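4. Work at the demonstration tables

4.1 Setting and tasks

The fieldwork for this section was carried out at Mevska, a contract preparation firm in Paltthorpe that portions and stages breakfast service for hotels. At the time of the study the firm had 68 employees on the kitchen side. Of these, 8 had been moved part-time from the serving line to the recording of manipulation demonstrations, which are later used to train the arms on the Tiltier line. Recording is done with hand-held grippers, and the objects are ordinary tableware, packaged drinks and small appliances (Figure 3). 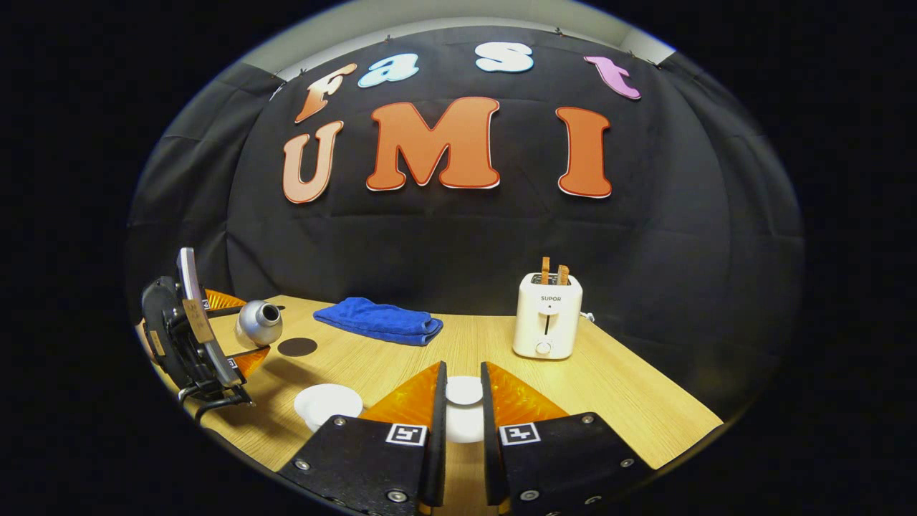
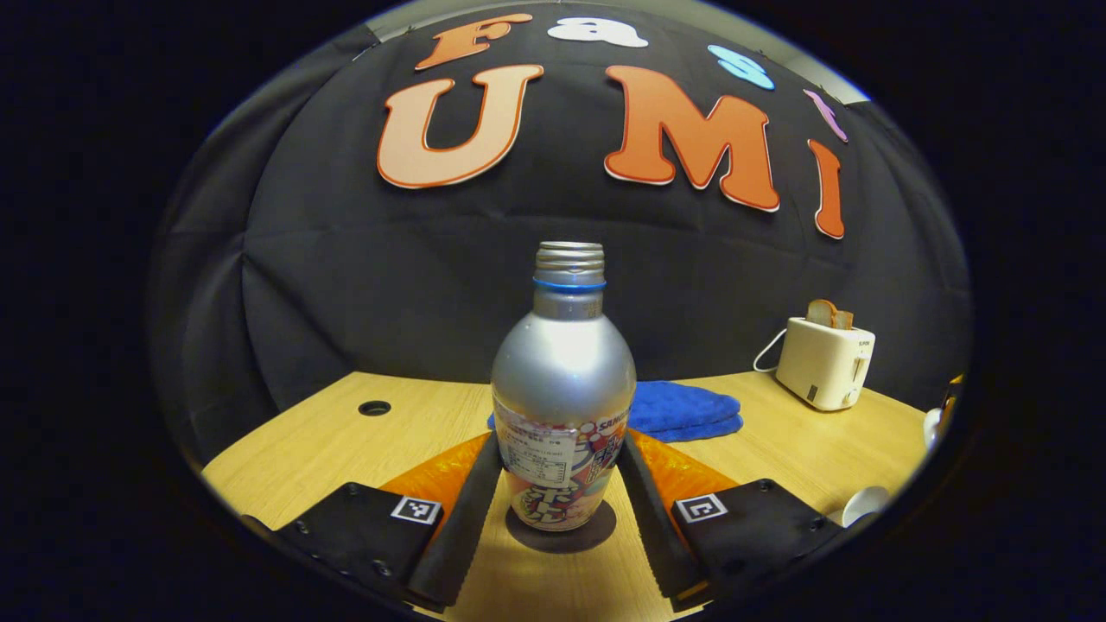
Figure 3. Gripper-camera views of a recording table with tableware, a folded blue cloth and a toaster. In the second view a bottle is held between the fingers.

Before the change, a serving-line shift consisted of one continuous activity with two breaks. Recording divides the shift differently. An operator completes a short action, returns the objects to a starting layout, varies that layout within limits set by the task sheet, and repeats. In the shift logs we were given, resetting the table took longer than the recorded action for most tasks. The task sheets allotted no time to it. Operators therefore met the hourly target by shortening the variation step, and the engineering group at first read the resulting uniform layouts as a lack of care.

4.2 Pace and judgment

Interviews were held with all operators on the recording rota and with the 3 line supervisors. The operators described the physical load as lower than on the line, with the exception of the wrist and thumb, which carry the weight of the tool through the whole episode. Several had begun to change hands between episodes. The written procedure did not mention this, and the software treated a change of hands as a change of operator until the August revision.

A second finding concerns the grading of episodes. Operators were asked to discard any episode containing a hesitation. In practice they disagreed on what a hesitation was. Those with long experience on the line kept episodes in which the hand slowed before contact, on the grounds that a careful worker slows there. Newer staff discarded them. The discard rate differed between the two groups by almost 20 percentage points for tasks with upright containers, and by much less for cloth folding.

Marichka Tymoshchuk, who supervised the early shift, kept a notebook of disputed episodes and brought it to the weekly review with the engineers. The notebook was later adopted as the basis for the grading guide. Her job description was not changed to reflect this work, and the hours spent on it were booked as cleaning.

4.3 Pay and attribution

Recording was paid at the serving-line rate. Four operators considered this correct, as the work was seated and optional. The others held that they were passing on a skill and that a flat hourly rate did not cover it. The agreement between Mevska and the integrator, Dafis, assigned all recordings to the integrator without naming the people who made them. Operators learned of this clause during our interviews, and two asked to see it.

The effect on the serving line itself was small during the study period. No position was removed. The line did lose its more experienced workers for part of each morning, and supervisors reported that the training of new hires had become slower in those hours. We return to this point in Section 5, where the staffing records are compared with those of the second site.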